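Dronda rail and plate kit, bought from Yorath, fitted to our two-arm cell

I promised a few people I would write this up once the kit had been on the bench long enough to have an opinion about, and what with one thing and another that has taken me until June. We use it under a pair of arms that spend their days tidying a little papered room: bin, brush, scraps on the floor, and then all of it again. You get the rail, a mounting plate for each arm, a bag of bolts and a length of purple cable for each side.
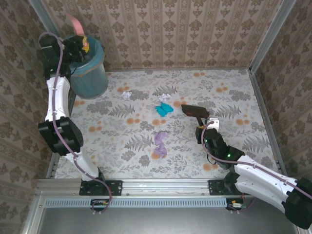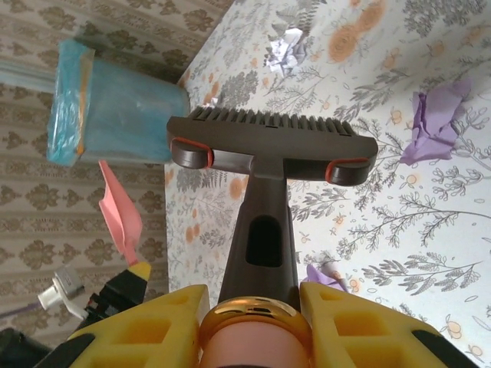

Katsuhiko Hirose wrote back, when I passed round a draft of this, that I was being far too kind about the bolts, and that anyone fitting the kit should throw the supplied washers straight in the drawer and use proper spring ones from the first day. He also thinks I ought to have said much earlier on that the rail must be levelled before the plates go anywhere near it. He is right about the levelling, so let me start there.

The rail comes in one piece, well wrapped, and mine was straight. My bench was not. I had the whole thing bolted down and both arms up before I thought to lay a spirit level along it, and of course it dipped at one end, so off it all came again on the Tuesday and I packed the low end with shim until the bubble sat where it should. Do that first and you will save yourself an afternoon. The instruction sheet mentions it, to be fair, but it is on the back, under the warranty, where I found it while looking for something else.

The plates are lovely. They are thick, the edges have been taken off so you don't skin your knuckles, and they slide along the rail with just enough drag that you can nudge one over by a hair and it stays there while you reach for the key. I moved our right-hand arm several times before I was happy with where the two of them could both reach without knocking elbows, and each move was a matter of minutes. Our old Plelbridge base, which I was fond of and still have in the cupboard, needed fresh holes every time you changed your mind — and I change my mind a great deal.

Now the bolts. They worked loose. It wasn't dramatic, but after nearly 50 hours of running I noticed the left arm was setting things down a touch to one side of where it had been taught, and I spent a good long while blaming the wrist, then the gripper, then (unfairly) the person who had last calibrated it. In the end I put a hand on the plate and felt it shift. I nipped everything up, taught the positions again, and now I go round with the key every Monday-ish when I do the rest of the checks. I have since put spring washers on as well, so yes, Katsuhiko, point taken.

My round, in case it helps anybody with a similar cell: power off and arms parked, key on every plate bolt, then a look along each cable from the wrist down to where it drops off the bench. After that I wipe the rail with a dry cloth and give the gripper fingers a going over, as paper fluff does find its way into the oddest corners. Then power on, and one slow run through with my hand near the stop button before I let it go at its normal pace.

The cables deserve a mention. They are supple and they have plenty of length, perhaps too much, and I would dearly like Dronda to put a few more clips in the bag. If the loop is too tight the elbow pulls on it at full stretch, and if it is too generous it wanders over towards the other arm. I settled on a loop that looked rather baggy with the arm folded up and came out about right when it reached for the far side. Soft ties only, please. I used hard plastic ones for the first fortnight and they left marks on the jacket that I still wince at.

Price was 200 pounds with delivery, and it came well packed. Yorath were pleasant on the phone when I rang to say one of the plates had come with the wrong length of bolt, and the right ones were in the post the same day. You can get the Telow version for less, and I have handled one. The rail is much the same, but the plates are thinner and I didn't care for the way they flexed when I leaned on them.

I'm giving it 4 out of five. The missing star is for the washers and for hiding the levelling note. If you are mounting a single arm and never mean to move it, I would save your money and bolt it straight to the bench. For two arms that have to share the same bit of floor I would buy it again, and I have already asked Yorath what they want for the longer rail.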